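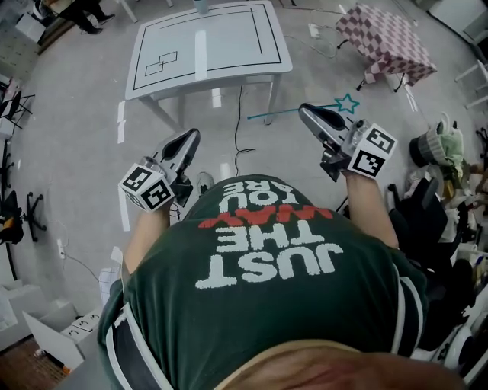 So we're 43 days into teaching the packing robots at Rundetti and my job title still says "packer". My forearms disagree!

Last April I packed almost 200 boxes a shift. Now I do the same grab with the hand grippers, over and over, and the robot learns from it. Odd feeling, that.

Oldřich asked if we'd get packers' pay or trainers' pay — good question, no answer yet.

My back's better though, and I do miss the chat on the old line. Anyway, tea, then 25 more grabs.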